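Equipment Plan for the Two-Arm Sorting Cell
Project report, Ctibor Kratochvíl and Asger Østergaard
14 November 2019

1. Purpose

The Jireš project needs a purchasing plan for the second term. The task is sorting wrapped snack bars into colored plastic bins with two arms on a framed table. We reviewed what wears out, what is missing and what can wait until December.

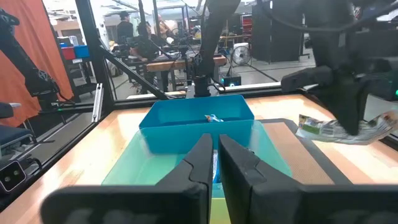
2. Gripper fingers

Fingers are the main consumable. Ustitz sells them in sets of 4, and we budget 16 sets. Printing our own was considered — the material is cheap, but printer time is already booked for another course. 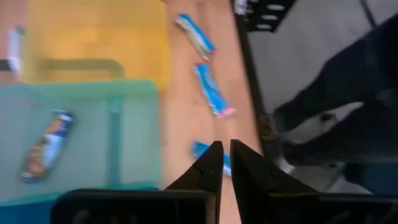
Bars and bins are the smallest line in the budget. We request 80 bars, all in sealed wrappers, and replace any that split. Thin crimped ends, like those on the blue wrappers lying on the table, are the hard case for finger choice, so the order must keep that wrapper type. Bins should be shallow and stay in the current colors, as the labels in our task list depend on them.

3. Cameras and cables

Bullon quoted 32 days for delivery of spare wrist cameras. Gumell was faster but does not sell the matching cable. We chose Bullon and will order early.
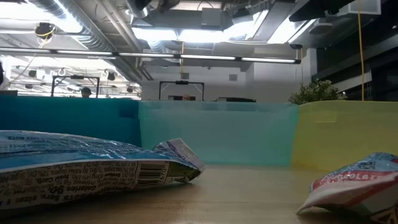 The fixed camera mount stays as it is. A stiffer bracket was priced and dropped from the list. Spare cables are bought in two lengths, with the longer one reserved for the overhead run.

4. Items deferred

A second power supply and a wider table top are moved to next year.
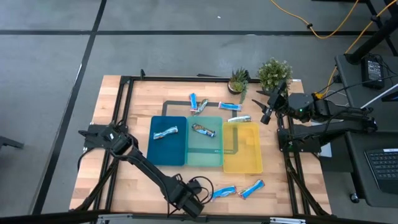

The wider top would also require longer frame profiles and new floor positions for the cell. Østergaard will request a quote for the profiles before the next review.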